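Plotting a Frequency Response in Nilholm

Use the Response panel to plot the magnitude and phase of a filter you have already designed. The panel reads the coefficients from the workspace and does not change them.

1. Open the Stamcombe toolbox and select your filter from the Objects list.

2. Click Response. Two axes open, with magnitude on top and phase underneath.

3. Set the number of frequency points. The default is 3,887. Lower values draw faster but can miss a narrow notch.

Note: If the filter has more than 9 sections, the panel draws the overall response only. To see single sections, clear the Combine box first.

4. Enter the sample rate in hertz. Leave the field blank to use normalized frequency.

5. To compare 2 filters, hold Shift and select the second one. Both must use the same sample rate.

Caution: Changing the sample rate after you add markers deletes the markers. Export them first.
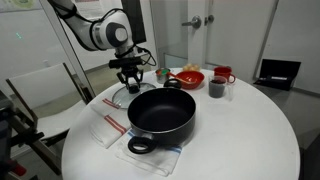 Exporting the Plot

1. Choose File, then Export Data.

2. Pick Mackay format (.mky) for use in other panels, or plain text for a spreadsheet.

3. Type a variable name of up to 20 characters. Spaces are converted to underscores.

4. Click Save. Phase is written in radians even when the axis shows degrees.

Files saved with the older Kakden exporter open as read-only.

14 shares
3 comments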